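Open Manipulation Software for Teaching Labs
Progress report to the Kourkoulas Fund, February

Thank you once again for your patience over the winter, and for the kind note that came back with our last report. It was passed around the office at Greltton and read more than once. This period has been mostly software, with very little to unpack or bolt together, and we are pleased with where it has left us.

The largest piece of work was the motion planner. When we wrote to you in the fall, the planner treated every pick as a fresh problem and could take several seconds to decide how to get the arm over a table. We have now rewritten it so that it keeps a small library of approach paths and adjusts the closest one to fit. Planning time on our test set has dropped from 9 seconds to 2 on the slower of our two computers, which is the one most like what a school would own. The change also made the arm's movements a good deal easier to predict, and our colleagues at Sandham tell us that students are more willing to stand near it and watch – a benefit we had not thought to put in the proposal.

Perception has moved along more slowly. The fruit-sorting exercise remains our main test, as it asks the software to cope with very different shapes and sizes on one table, and with colors that sit close together. Telling the strawberry from the apple was a steady nuisance in the fall, particularly when one was partly behind another. We retrained the detector with more crowded layouts, and that confusion has mostly gone away. Bowls are still a trouble to us. The software finds the bowl well enough, but its estimate of the rim height drifts under bright light from the side, and the planner then leaves either too much room or too little.

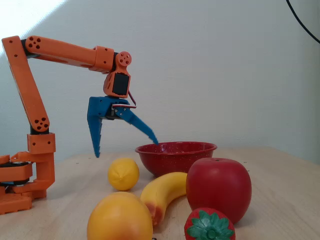
The arm with its gripper open beside the bowl, fruit-sorting exercise.

To deal with the rim problem we have added a clearance check that runs just before the last part of each descent. If the two most recent height estimates disagree, the arm stops, backs up a little and looks again. It is a cautious fix and it costs time, but we would like the partner labs to have something dependable while we work on the estimate itself.

We also spent some 18 days on tooling, more than we had budgeted. Most of that went into the replay viewer, which lets a teacher step through a run and see what the software believed at each moment. Hernberg asked for it early on, and we are glad they kept asking. The viewer now opens log files from every release since the start of the grant, and it has already helped us close 29 reported bugs, a few of them quite embarrassing.

Spending is in line with the plan apart from the tooling days, which we have covered by putting off the second user guide. We would be grateful for your agreement to move that guide into the next period. Our other work for the spring is the new rim estimate, a simpler installer, and a visit to Sandham to watch a full class use the planner – we have promised to sit at the back and keep quiet.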